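2019-04-05

Kadico begins filming on second series of Barnthorpe

Production company Kadico has started work on a second series of Barnthorpe, its comedy drama set in a seaside holiday park during the months when hardly anyone is staying there. Filming is taking place in and near the town of Drirden and will go on until the end of April.

The new series has 11 episodes of 25 minutes each. The first series had six. Kadico has kept the same writing team and the same director for the whole run, and most of the main cast are back.

The story picks up on the morning after the fire in the clubhouse. The park has been sold to a leisure group called Etim, which sends a junior manager to find out why the winter takings are so low. She arrives with one suitcase and a return ticket and is given the chalet next to the boiler house. The staff, who have been running a private bingo night, a dog grooming service and a small cinema without telling the owners, have until the spring opening to make the place look like a normal business.

Etim was mentioned twice in the first series, both times over the telephone. In the second it has an office, a logo and a training film. The training film was made in full and lasts nine minutes. Viewers will see parts of it in the third and seventh episodes, and the complete version will be put online after the last episode has been shown.

Filming locations

The holiday park scenes are being shot at a closed caravan site to the north of Drirden. The clubhouse has been rebuilt as a set in a former carpet warehouse in the town, with the bar on the ground floor and the stage at the far end. The scenes at the Etim head office are filmed in an empty council building, which will be used for 13 days in all.

Parts of Drirden seafront will be closed to traffic on two evenings while the carnival episode is filmed. Notices will be put up beforehand, and the car park behind the lifeboat station will stay open as usual. Shops and cafes on the front will be able to trade on both evenings.

A call for extras for the carnival scenes brought in 2,412 applications. Kadico has now filled all the places and is not taking any more names for this series. Everyone who applied will get an answer by e-mail, including those who were not chosen.

Changes from the first series

The first series was filmed with a single camera and almost no music. The second uses two cameras for the clubhouse scenes, which were the hardest to cut together last time, and has a score recorded with a brass band. The opening titles have been redrawn but the theme tune stays as it was.

Each episode now follows one member of staff from the start of a shift to the end of it. The writers wanted to give more room to characters who only had a line or two before, among them the night porter and the woman from the launderette. The night porter's episode takes place entirely between midnight and six in the morning and has very little dialogue.

The broadcaster has not yet set a date for the new series. Kadico expects to deliver the finished episodes in the autumn. The first series will be repeated before then, and the DVD will be reissued with two deleted scenes and a commentary by the writers. The subtitles on the DVD have been corrected, after complaints about the first pressing.

Visitors to the set

The caravan site and the warehouse are closed to the public during filming. Local schools and colleges that run media courses may ask for a place on one of the set visits, which last nearly 2 hours and include a talk on sound recording. Requests should be sent to the Kadico press office in writing. The office can also supply cast lists, episode summaries for the first three episodes and review copies of the first series. 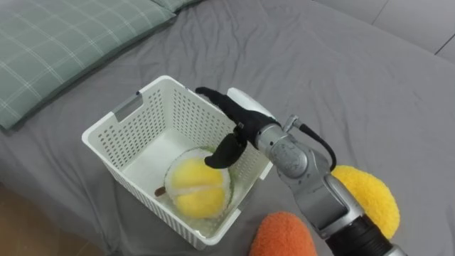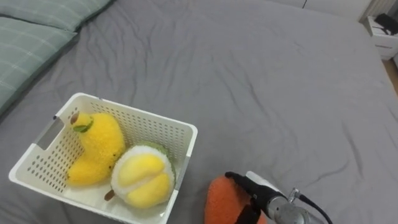
The Drirden Film Society, which showed the first series at its winter weekend, said it was glad to see the night porter get an episode of his own and hoped the brass band would not be used in it. It would also like the training film to be shown on a big screen, and has asked Kadico for a copy.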